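Hakdale Two-Finger Gripper: what it costs, what's in the box, and whether you should bother

Hi, Austra Ots here. I look after the gripper pages on this site, and since I'm also the person who answers the phone when one of these goes wrong, I've written this the way I'd say it to you across the counter. There's a short spec list near the bottom if you want to skip my rambling.

The Hakdale is our middle gripper. It's electric, it has two flat parallel fingers, and it bolts straight to most small arms with the adapter plate that comes in the box. We sell it mostly to people setting up a bench for household handling work: cups, bowls, cutlery, bottles, all the stuff you'd find next to a kitchen sink. It's a very good gripper for that and a poor one for a few other things, which I'll get to.

Price first, because I hate pages that hide it. The gripper kit is $3,174 before tax and shipping. That gets you the gripper, one pair of flat fingers, the adapter plate, the cable, the screws (plus spares, you'll drop some) and a license for the Vilum simulation model for as long as you own the hardware. A second pair of fingers is $434. I'd put that pair in your first order and save yourself a second round of paperwork, especially if you buy through a university or a big company where a purchase order takes longer than the shipping does.

What isn't in the price: the arm, the controller for the arm, a table, a camera, and any safety gear your site asks for. I get a call every month from somebody who has budgeted for the gripper and the arm and has nothing left over for a decent table. Please budget for the table! A wobbly bench will make a good gripper look terrible.

About the simulation model. Vilum comes from the same people who make the gripper, and for my money it's the best reason to pick the Hakdale over the cheaper Grerico. You load the gripper, choose a countertop and some objects, and try out your grasps before you've spent a cent on hardware. We give out trial access while you're waiting for a quote, so there's no excuse for skipping it. Ask for the kitchen set, which is the one with the mugs and the forks, and don't be gentle with it. Everybody starts with a mug standing upright in a nice clear space, and that grasp is so easy that it tells you very little about whether you need this gripper.

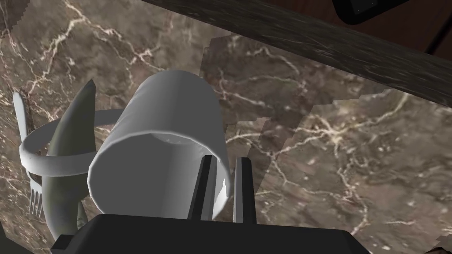 So start with the awkward ones. Put a mug on its side. Put cutlery right up against it. Turn the handle in a direction you wouldn't choose. Then look at how much room the fingers have and how much room the body of the gripper has, and please look at both. People measure the fingers very carefully and forget that there's a big solid block behind them which also has to fit between the object and the counter. If your arm has to come in low, that block is what will hit first. I've talked several customers out of an order on that point alone, and one of them came back later with a higher mounting position and bought two.

Thin flat things are the other test. A fork lying on stone is much harder than a mug, since there's hardly anything to get hold of, and flat fingers need a bit of edge to work with. Try it from a few angles in Vilum and see how often you're happy. If most of your work is cutlery on a hard surface, I'd honestly steer you to the Paulauskas, which has narrow fingertips and costs more. If cutlery is a small part of the job and cups are most of it, stay here and spend the difference on that second pair of fingers.

One warning from my own desk: the simulator is generous about friction on the standard settings. Turn it down before you start believing your numbers. My colleague Onni Pesonen does our setup visits and he likes to run the same grasp 200 times with the friction low and the object nudged a little on every run. It's dull to watch but it's free, and you can leave it going over lunch. He won't sign off a quote for more than one unit until he's seen a run like that from the customer. I used to think that was fussy. I've come around to it.

Planning your time, then. Delivery takes around 30 days from a confirmed order, and it gets slower from November onward when everybody is trying to use up their budget. Fitting the gripper to the arm is a morning's work if the adapter plate matches. Getting the software talking is where the time goes, so keep a good week free for it and be pleased if you finish early. If you'd like Onni to come out and do it with you, tell us when you ask for the quote, as his calendar fills up well before mine does.

Running costs are small. The finger pads wear, and how fast depends on what you pick up. Glazed cups are kind to them, unglazed pottery is not. Wipe them with a damp cloth, skip the solvent, and swap them when they start looking shiny. I wouldn't bother with our yearly service plan for a single gripper used during office hours. For a bench that runs overnight, yes, take it.

Short spec list
Type: electric, two-finger parallel
Fingers: flat, removable, one pair supplied
Mounting: adapter plate supplied
Software: Vilum model, kitchen set on request
Kit price: $3,174
Extra finger pair: $434
Extras to budget for: arm, arm controller, table, camera, site safety gear

A few things I'm asked a lot

Can I buy it without the Vilum license? You can't, sorry. It's bundled, and the price wouldn't change much if it weren't.

Will my old Grerico fingers fit? The screw pattern is different. Onni has made a converter for himself but we don't sell it and I'm not allowed to promise you one.

Can I return it? Yes, if the fingers haven't been modified. Filing them down counts as modified. So does drilling, before you ask.

Do you lend units? We have one loaner and there's usually a line for it. Send us your Vilum run along with the request and you'll go up the list, because then I can see you've already tried the hard grasps.

For a quote, use the form on the contact page and put the arm model in the first line, along with the kind of objects you'll be handling and how high the gripper will sit above the counter. I read those myself in the morning and try to get a price back to you by the end of the day.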